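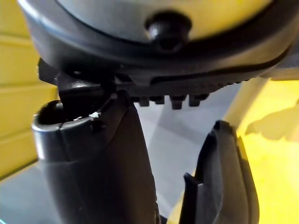 Black tube with a collar just under the rim, dark housing above it.

Yellow desk and black parts - FAQ

We use cookies to remember your settings. Accept / Manage

Where's the yellow desk?
Mirkwood room, grey carpet, through the Urquhart Street door. Booked under Bosa in the calendar, old name, never got changed.

Can I work on black parts there?
Yes please. Black on yellow is dead easy to see. Dark parts on dark benches is how we lost a whole bag of caps last November.

How do I clean inside a tube?
Soft bottle brush, dry first. Look at the rim before you start, little white flecks show up badly on black plastic. Could be plastic, could be just fluff. Tweezers, not fingernails. Then a damp cloth, no solvent.

And ribbed or toothed strips?
Old toothbrush, go along the grooves. Don't lever anything between the teeth. If one snaps, tell the desk, don't glue it yourself.

What are the trays for?
Anything small. Shallow ones for screws, deep ones for offcuts. Tip them out and wipe before you go. Tray price is $3 if yours goes missing.
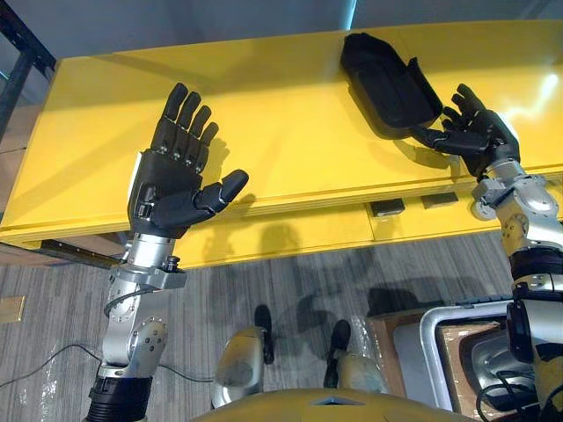 Trays can stay on the desk overnight, parts can't. Put those in your tub, colour label facing out, tubs are on the Skullier shelving.

Stuff fell on the carpet. Now what?
Torch held low and flat, works better than the ceiling light. Vacuum only with a stocking over the nozzle.

Can I cut or drill on it?
No. Cutting mat for light trimming, everything else goes next door. The yellow top marks and we've allready refinished it once.

Part numbers?
Clips are bin 417, spare caps bin 527. Tubes aren't binned, ask. Write down what you take - we've got more than 400 bits in there and the list is only as good as the last person.

Can I leave something to dry?
Side rack only. Name and phone number on it. Unlabelled things go to lost property at the end of teh week.

Do I need to book?
Mornings no. Arvos yes.

Last updated: 2025-04-19

Contact | © Mirkwood Workrooms | Back to top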